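搬到Putside快半年了,今晚泡了壶茶,想聊聊我学荷兰语的事。前两天有人私信问我怎么从零开始的,我打字慢,分几条慢慢发哈

先说背景:我来的时候只会说谢谢和再见,连面包店阿姨问我要不要切片都听不懂,只会拼命点头,结果每次都拿回家一整袋切好的面包(其实我喜欢整条的!)

语言班是在Stuvham报的,晚上七点上课,一期40欧,含教材。老师叫Rianne De Graaf,说话特别快,第一堂课就一句英语都不讲。我坐在最后一排,整个人是懵的

但是懵着懵着,耳朵就开了。大概第三周吧,她说“把书翻到后面”,我手比脑子快,已经翻过去了,那一下真的高兴坏了

背单词我试过好几种办法。App打卡坚持了6天,断了,再也没打开过。后来改成小纸条,写在超市小票背面,塞在外套口袋里,等车的时候摸出来看两眼。土是土了点,对我最管用

还有de和het这个大坑!!到底哪个词配哪个冠词,我问Rianne有没有规律,她笑了半天,说有一点点,剩下的靠命。现在我的策略是:不确定就说de,说错了再改口

指小词倒是很救命,后面加个-je就一律用het,所以有段时间我说什么都是小的,小桌子小房子小自行车,同学说我像在跟幼儿园小朋友讲话哈哈哈哈
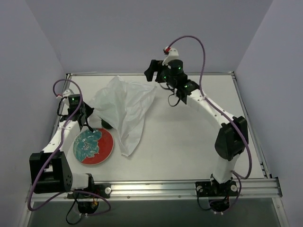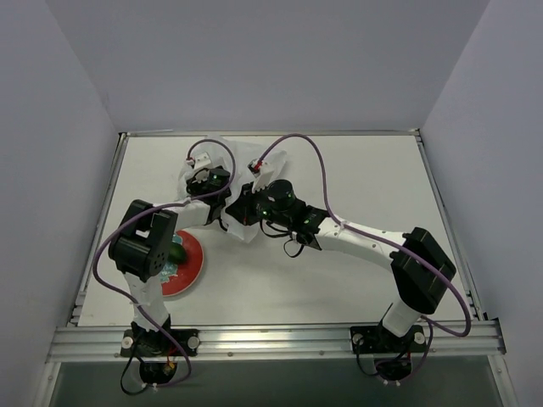
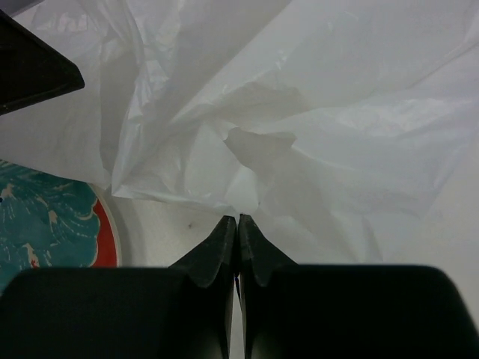 接着说发音。g那个音,我对着镜子练了两个礼拜,嗓子都哑了。邻居Thijs Peeters是南边来的,他的g软软的,跟老师完全两个音!我问他到底该学哪个,他说当然学我的。行吧,于是我现在两种混着来,谁听了都要愣一下

口语真正有进步是从去Grivivstead开始的。那是个二手书店,每天下午四点以后有人坐在里面喝咖啡聊天,谁都能加入。我第一次去憋了一下午,只说出一句“今天风很大”,结果大家顺着风聊了半个钟头,从自行车被吹倒聊到海边的房子漏雨

所以建议新来的朋友先把天气学会,真的。下雨的各种说法背下来,到哪儿都能聊

听力的话,我会听本地电台的早间节目,刷牙的时候放着。听不懂也放着。二月份有天早上忽然听懂了一整段堵车播报,牙刷还在嘴里,我激动得去跟猫讲了一遍

看书我还在童书阶段。店里买的旧绘本,2欧一本,前一位小主人在里面用蜡笔画得到处都是。Van der Linden太太(就是收银的那位)每次都要考我一句,答对了送一张书签,我攒了一抽屉了

也有泄气的时候啦。最怕打电话,没有手势没有表情,对方一快我就全军覆没。上次约牙医,挂了电话才发现我根本没听清是上午还是下午,又硬着头皮打回去问了一遍

那位前台姐姐特别好,放慢语速重复了两次,最后还夸我讲得不错。我知道是客气,还是美了一整天

下个目标是读完一本没有插图的书,100页以内的就行,别太为难自己。有推荐的请留言,侦探的最好,爱情的也可以,菜谱就算了,我已经有一本,读到“焯水”那里卡住了

好啦茶也凉了,明天还有作业没写,要用过去时讲一次旅行。评论我睡前会看,de和het有什么独门记法的,求教我!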